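Kapitel 5
Zu Besuch in der Halle: Zweiarmige Robotik bei Clodia

Im Mai öffnet die Firma Clodia ihre Werkstatt für Berufsschulklassen. Shakuntala Kushwaha leitet die Vorführung und beginnt am Rechner: Jeder Ablauf wird zuerst in der Simulation gezeigt.

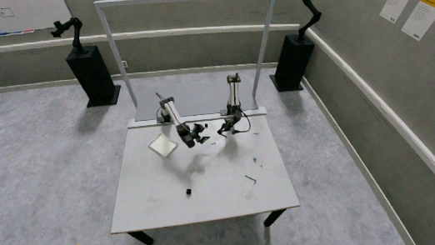 Die Software heißt Wadance. Sie berechnet die Bahnen beider Arme gemeinsam und meldet, wenn sich die Arbeitsräume überschneiden. Für die Vorführung sind 500 Durchläufe gespeichert - die Klasse darf einen davon auswählen.

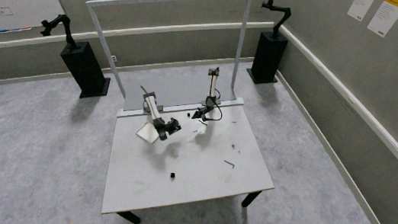 Abb. 5.2: Simulierte Arbeitszelle mit zwei Armen und flacher Platte am linken Greifer

Flache Teile sind schwer zu fassen. Der Greifer muss an einer Kante oder Ecke ansetzen, und schon ein kleiner Winkelfehler verschiebt das Teil.
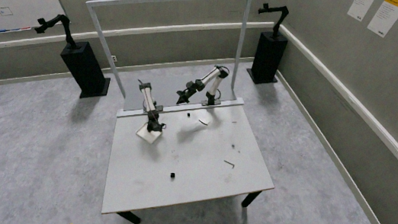

Warum wird der Ablauf zuerst simuliert?
Fehler in der Bahnplanung lassen sich so finden, bevor eine echte Anlage Schaden nimmt.

Nach der Pause geht es um die Abstimmung der Arme. Im Betrieb Dhillon, einem Kunden von Clodia, arbeiten drei solche Zellen im Zweischichtbetrieb. Die Steuerung liefert Distuteck. 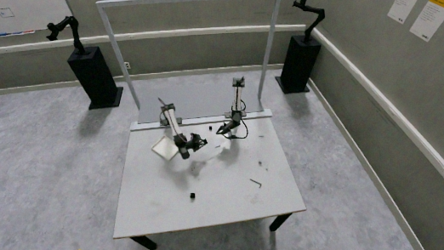
Was versteht man unter einem gemeinsamen Arbeitsraum?
Gemeint ist der Bereich, den beide Arme erreichen können. Er muss in der Steuerung besonders überwacht werden.

Abschnitt 5.1 behandelt zunächst den Aufbau des einzelnen Arms.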